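January 12, 2024

Cups and cans day. I spent the morning on the drinks corner for the Drostar job and got further than I thought I would, mainly by leaving my phone in the other room.

The white table stays. I know Jarlath Geraghty wanted the darker one from the Warneneck store, but I like how the colours come up on this one, and it wipes down in seconds. The plastic cups live at the back by the wall now - they were forever getting an elbow when they stood at the front. I'm keeping them upright too. Stacking them looked tidy and then I'd spend ages prising them apart!
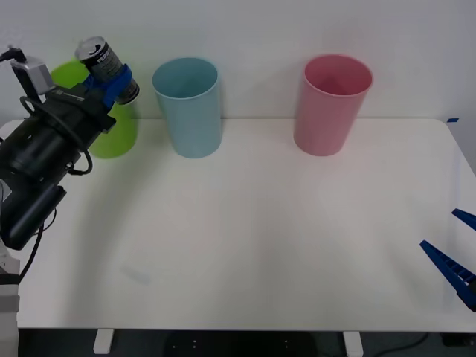 Pepsi can, with the green and light blue cups at the back of the table.

Cans are still the fiddly bit of the list. They dent if you so much as look at them, and a dented one sits differently (ask me about Tuesday). I've started a box for the bad ones under the sink, so please don't put them back on the shelf.

Spent 30 on more cups, receipt is in the Jostton folder. The shop only had sets, so we've got more colours than we need - fine by me, the spares can go in the kitchen.

Still to do: new labels for the shelf, and find out who has the other tray. Jarlath, is it you?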